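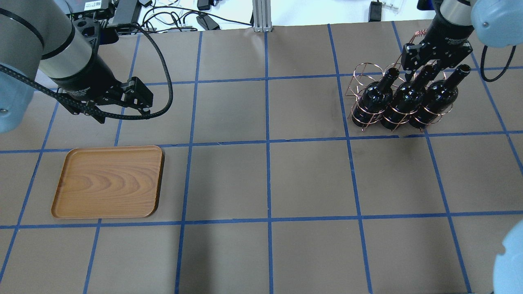 Chapter 9
Finding Your Place: Grids and Maps

Most of us can get around our own neighborhood without a map, and we hardly notice how we do it. You turn left at the bakery, go past the house with the barking dog, and there you are at your friend's front door. Now try telling a visitor how to make the same trip. The bakery has closed since you last paid attention to it, the dog is asleep indoors, and your visitor ends up on the wrong side of the railroad tracks, calling you to ask what went wrong.

Directions of that kind are made of landmarks, and they work very well between people who know the same landmarks. In the last chapter we spent a good deal of time on them, and on the sketch maps that people draw on the backs of envelopes. In this chapter we move on to a different way of saying where something is. We will lay a pattern of lines over a place, give the lines names, and let the names do the work.

The town of Grakitz

Let's begin with a town, and we will come back to it so often in the next few sections that you may start to feel you have lived there. Grakitz sits on the east bank of the Prorkero River. The old part of town, near the water, grew up along footpaths, and its streets bend and fork and sometimes change their names halfway along. The newer part, up the hill, was laid out by surveyors. There the streets run north to south and are numbered, while the avenues run east to west and go by letters.

Suppose you have a letter to deliver in each half of town. The first is addressed to the blue door behind the fish market. The second is addressed to the corner of 16th Street and Avenue D. Which would you rather carry, if you had never set foot in Grakitz before? Most students choose the second, and it's worth stopping for a minute to ask yourself what that address gives you that the first one doesn't. It gives you one line and then another line, and the two cross in a single place.

What a grid is

A grid is a set of lines running one way, crossed by a set of lines running the other way. The spaces between the lines are called cells. On many printed maps the cells are true squares, all the same size, but a grid can have long cells or narrow ones and still do its job perfectly well – what matters is that each cell can be named and that no two share a name.

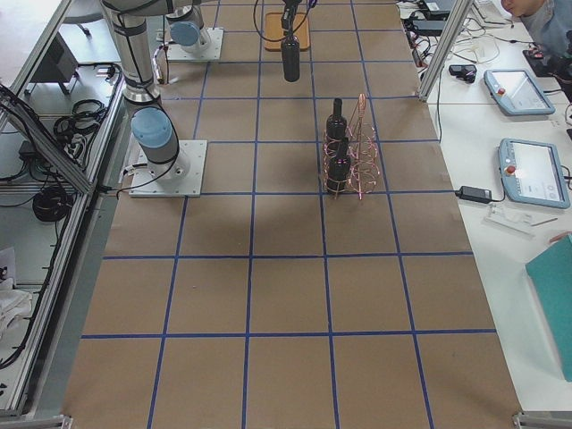
Figure 9.1 Blue tape laid out as a grid on brown paper.

You will find grids in plenty of places once you begin looking. Gardeners stretch string across a bed before they plant. Archaeologists peg out a field before anyone lifts a trowel, and they write the name of the cell on every bag of finds. A quilt has a grid in it, and so does a page of graph paper, and so does the seating plan of a theater.

Lettered cells and numbered lines

There are two common ways to use a grid, and beginners often mix them up (so do people who ought to know better). The first way names the cells. A street map in a town guide usually works like this, with letters across the top and numbers down the side. If the index says that Ivonov Park is in C4, you run one finger down from C and another across from 4, and then you hunt around inside the cell until you spot the park.

The second way names the lines themselves, and it can point to an exact spot. Hikers' maps tend to work like this. You read along the bottom of the map first and up the side second, always in that order. Swap the two and you may find yourself in the middle of Lake Fitzsimmons when you meant to be standing on the summit beside it, 760 feet above the shore.

Before you read on

Take a sheet of plain paper and draw your classroom or your kitchen as seen from above. Don't fuss over neatness. Then rule a grid over your drawing, letter the columns, number the rows, and write down the cell for 20 things in the room. Give the list and the drawing, with the objects rubbed out, to a partner. Keep both sheets somewhere safe, as you will need them again in Section 9.3, where we turn to scale.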